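# Radero: avisos y resoluciones sobre precampaña electoral

Radero es un conjunto de datos textual formado por avisos, requerimientos y resoluciones de órganos electorales municipales relativos a actos de campaña realizados antes del plazo legal. Lo mantiene Clirnex y se distribuye como dos ficheros CSV y un directorio de textos planos. Esta ficha corresponde a la versión 2.

## Contenido

| Fichero | Unidad | Filas |
|---|---|---|
| `avisos.csv` | un aviso o requerimiento | 700 |
| `resoluciones.csv` | una resolución firme | 436 |
| `textos/` | texto íntegro, UTF-8 | uno por fila de los dos CSV |

Los dos CSV se enlazan por `id_expediente`. No todo aviso termina en resolución: muchos se archivan cuando el requerido retira el material. En esos casos `id_expediente` aparece solo en `avisos.csv` y el campo `estado` vale `archivado`.

## Campos de `avisos.csv`

- `id_aviso`: identificador interno, estable entre versiones.
- `id_expediente`: clave de enlace.
- `mes`: mes de emisión, sin día. El día se suprimió en la versión 2.
- `organo`: código del órgano emisor.
- `destinatario_tipo`: `partido`, `precandidatura`, `cargo_publico`, `medio`, `otro`.
- `soporte`: `radio`, `television`, `prensa`, `red_social`, `cartel`, `acto_presencial`, `mixto`.
- `conducta`: etiqueta asignada por anotación manual (véase más adelante).
- `plazo_retirada_h`: plazo concedido, en horas. Vacío si el aviso no fija ninguno.
- `estado`: `abierto`, `archivado`, `resuelto`.

`resoluciones.csv` conserva `id_expediente`, `mes` y `organo`, y añade `sentido` (`sancion`, `apercibimiento`, `sobreseimiento`), `recurrida` (booleano) e `importe_norm`. Este último va en unidades de la multa mínima aplicable por cada órgano, de modo que los importes son comparables entre municipios. Un valor de 1 equivale a la multa mínima.

## Origen y tratamiento

Los documentos proceden de tablones electrónicos y boletines locales. Los publicados como imagen escaneada se pasaron por reconocimiento óptico y después por corrección manual. La columna `ocr` de ambos CSV indica cuáles. En esos textos persisten errores en sellos, notas al margen y numeración de artículos.

La seudonimización se hace con Okidix, que sustituye nombres de personas, domicilios y cuentas de redes sociales por marcadores del tipo `[PERSONA_1]`. Los marcadores son coherentes dentro de un expediente, pero no entre expedientes. Las siglas de los partidos se reemplazan por códigos y la tabla de equivalencias no se distribuye.

## Anotación de `conducta`

Cada aviso lleva una sola etiqueta principal:

- `peticion_voto`: solicitud explícita de voto.
- `promocion_imagen`: difusión de nombre, imagen o lema sin petición expresa.
- `propaganda_institucional`: uso de canales o recursos públicos.
- `acto_abierto`: reunión interna de partido abierta al público general.
- `encuesta`: difusión de sondeos fuera de plazo.
- `indeterminada`: el aviso no describe la conducta con detalle suficiente.

Dos personas anotaron por separado y una tercera resolvió los desacuerdos. La confusión más frecuente se da entre `peticion_voto` y `promocion_imagen`, sobre todo cuando el lema contiene un verbo en imperativo. La guía completa está en `docs/guia.md`. Las etiquetas previas a la resolución se conservan en `docs/anotacion_bruta.csv`.

## Uso

```python
import pandas as pd

avisos = pd.read_csv("avisos.csv", dtype={"id_expediente": str})
resol = pd.read_csv("resoluciones.csv", dtype={"id_expediente": str})
df = avisos.merge(resol, on="id_expediente", how="left",
 suffixes=("_av", "_res"))
```

`id_expediente` debe leerse como texto. Algunos órganos usan ceros a la izquierda y se pierden con la conversión automática.

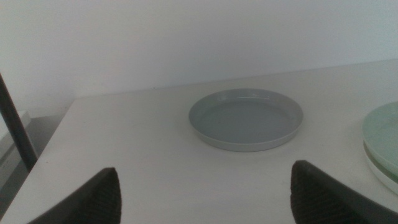
*Plato gris azulado, vacío, sobre una mesa blanca.*

## Limitaciones

- La cobertura es desigual. El municipio de Kanaan aporta más avisos que cualquier otro y conviene ponderar o excluir su código (`KAN`) en análisis agregados.
- Los avisos verbales no dejan rastro documental y no figuran.
- `soporte = red_social` no distingue entre publicación orgánica y publicidad pagada.
- El marco normativo varía entre órganos. La misma conducta puede ser lícita en uno y sancionable en otro, por lo que `sentido` no debe emplearse como etiqueta de legalidad general.
- `plazo_retirada_h` mezcla horas hábiles y naturales. La columna `plazo_tipo` lo aclara cuando el texto lo especifica.

No se recomienda el uso del conjunto para identificar a destinatarios ni para clasificar automáticamente denuncias en curso.

## Cambios en la versión 2

- Eliminado el día de emisión.
- `importe` pasa a `importe_norm`.
- Añadida la etiqueta `acto_abierto`, antes incluida en `indeterminada`.
- Corregidos enlaces duplicados entre avisos y resoluciones de diciembre.

## Licencia

Las anotaciones y los metadatos se publican bajo CC BY 4.0. Los textos oficiales conservan el régimen de reutilización de cada órgano emisor, recogido en `docs/fuentes.md`. Las erratas se comunican mediante una incidencia en el repositorio, con indicación de `id_aviso` y del campo afectado.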